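**Flovcombe bench: hands and grippers, progress to 2nd November**

Dorota Zieliński has asked for fewer adjectives this time, so I'll try.

We said in May that we would compare the Golik two-finger gripper with the Garrido five-finger hand on small, rounded, easily bruised things. The gripper work is finished. It did 2,000 simulated picks and was dull throughout, and I mean that kindly. Its trouble is the hinged box: the jaws need to open before they let go, and the wells leave them little room to do it.

The hands have taken longer. Each finger has opinions. We are still running them in simulation, moving one small item at a time from the pink plate to the clear box, with the left hand carrying and the right kept open near the lid.
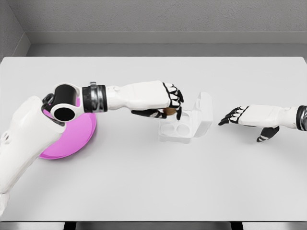

Is the five-finger hand worth the extra money?

For the box task, probably; for anything you could pick up with a pair of kitchen tongs, we would save it and buy the tongs.

Since the last report we have swapped the Brumgate controller settings for a slower closing speed. This cost us a week and improved my temper. The thumb still arrives early on the smallest items, and the wrist angle over the box wants more work.

Still to do:

- 20 runs per hand on the real bench, once the second arm is back from repair
- a fair test of the gripper with narrower jaws
- the cost table, which I know is late

We have spent what we said we would, apart from shipping. I'll send the shipping invoice separately, when you are sitting down.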